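Clesten black trash bags on a roll: my review after one season of use

I bought these bags in September, when we moved our small sewing studio to the new rooms and had a lot to throw away. At that time I did not want to write a review, because who writes a review of trash bags? But I have now finished one roll and opened the second, and I have opinions. A friend asked me which bags we use, and my answer to her was so long that I decided to put it here.

The bags are black and glossy, without a drawstring. You buy two rolls together in one paper sleeve. The sleeve is easy to open with fingers, which I liked, and it goes to paper recycling after. I paid 114 baht for the pair at Saengthong, the household shop near our market. Online the price was a little lower, but then you pay for the delivery and it becomes the same.

First, the roll itself. The bags are wound without a cardboard tube inside, and they are wound tightly. For storage this is very good. One roll stands in the narrow space between the sink pipe and the cabinet wall, where the old box of bags never wanted to fit. For daily use it is less good. The first bag of a new roll sticks to the layer below, and I needed some minutes and a lot of patience to find where it starts. After that first bag, the others come more easily. My colleague Oranuch Thongdee rubs the edge with a slightly damp cloth and it opens for her at once. When I do the same, it works half of the time.
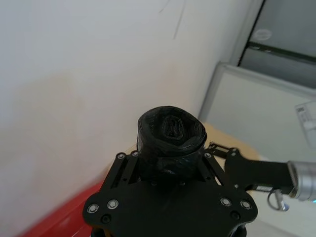
Yaowalak Intarasuk
Home and storage reviewer, Wuvelora

Now the tearing line. With cheap bags I often pull one and get one and a half. With Clesten this happened to me only in the beginning, when I was pulling upward. If you put the roll on its side and pull slowly away from you, the line opens from one end to the other, quite straight. I wish the maker would print this on the sleeve. There is only a drawing of a full bag there, and it does not teach anything.

About strength I can say mostly good things. We put inside fabric scraps, paper patterns, old foam from chairs and the usual kitchen waste from our lunch. Fabric is heavier than people think when it is pressed down. The bottom seam held every time. The side is weaker, and a wooden hanger with a broken hook made a long hole in one bag before I could carry it to the stairs. I do not blame the bag very much for this, but if you throw away sharp things, please wrap them first or choose a thicker product.

The size was more difficult for me. The sleeve says the bag is for a medium bin, and every company has its own idea of medium. In our round bin the bag folds over the edge with enough left to make a knot. In the square one upstairs it only just reaches, and when the bin is half full the edge slides down inside. I fixed it with a wide elastic band from the sewing box.

There is a light plastic smell when the roll is new. It was gone from the cabinet after a few days. Thitima Sombatkul, who shares the studio with us and is sensitive to smells, did not complain.

Before these I used Caltis bags for a long time. Caltis has a drawstring and feels softer in the hand, and for a kitchen with guests I would still take it. But its roll is loose and opens by itself in the drawer, and I was always rolling it back. Clesten keeps its shape even when only a few bags are left.

What I would change: a small colored sticker on the first bag, so I can find the beginning, and a clear size in centimeters on the front of the sleeve.

My score is 4 out of 5. I have already bought the next pair.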